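Bellamy Opens Free Computer Recycling Program to Households

25 May 2024

12 Shares | 0 Comments

BELLAMY – Residents can now drop off old computers, monitors and printers at no charge under a new program run by Trandine, the company announced. The service begins at 4 sites and will take items from any household, with no appointment needed.

Trandine expects to collect 3000 machines by the end of November. Working computers will be cleaned up and offered to local schools and job centers. The rest will be broken down for metal, plastic and circuit boards.

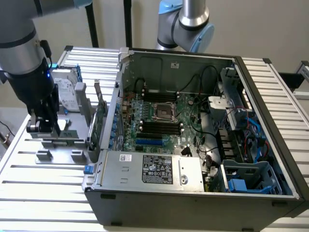
Personal data is the most common worry among people who hold on to old computers, according to program manager Marlene Quintana. Many keep a machine in a closet for years for that reason alone. Every drive handed in will be wiped or shredded, and owners can ask for a written certificate. A desktop tower can be dropped off complete, or the owner can open the case and keep the hard disk drive at home.

"We will take the computer either way," Quintana said. "People should do what they are comfortable with."

Businesses may bring up to 100 items per visit but must register first with Darnell Whitlock at the Trandine office. Televisions, batteries sold separately and kitchen appliances are not accepted.

Media contact: Rima Ghanem, Trandine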